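Section 4. Oiling and first care of your Tremero board

Read this section before you use the board for food. Allow one evening for the first oiling and leave the board to rest overnight.

What you need
Food-grade mineral oil, 50 ml
Two lint-free cotton cloths
Fine sandpaper, 320 grit
Mild dish soap

4.1 First oiling

1. Remove all packing and peel off the care label. Rub away any glue left by the label with a little oil on a cloth.

2. Wipe the board with a damp cloth and a drop of soap. Rinse the cloth and wipe again.

3. Stand the board on its long edge and let it dry for at least three hours. Keep it away from heaters and direct sun.

4. Feel both faces with your palm. If the grain has risen, sand lightly along the grain and wipe off the dust.

5. Pour a small pool of oil in the center and spread it out to the edges. Do the second face the same way, then the four sides. End grain takes up more oil than the faces, so go over it twice.

6. Wait 20 minutes. Wipe off whatever has not soaked in.

7. Leave the board on its edge overnight.

Note: Small differences in color between strips are normal in maple. They become stronger after oiling.

Caution: Do not use olive, sunflower or other cooking oils. They turn sticky and begin to smell.

Caution: Lay oily cloths flat outdoors to dry before throwing them away.

4.2 Regular care

Wash by hand after each use and dry at once. Do not soak the board or put it in a dishwasher.

Oil once a month for the first half year, then whenever water no longer beads on the surface. Always treat both faces. A board oiled on one face only may cup.

For onion or garlic smells, rub with coarse salt and half a lemon, leave for five minutes and rinse.

If a glue line opens, stop using the board and contact Tremero service. Quote part number 231.

Text: Dzifa Boateng. Checked by Shivam Nigam.

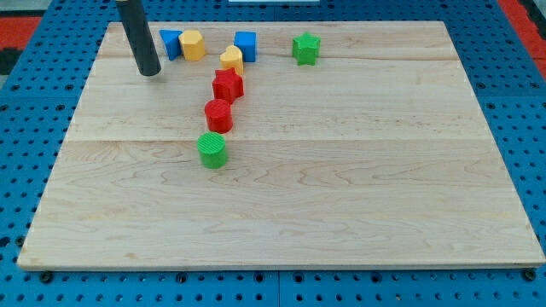
Reading time: 2 min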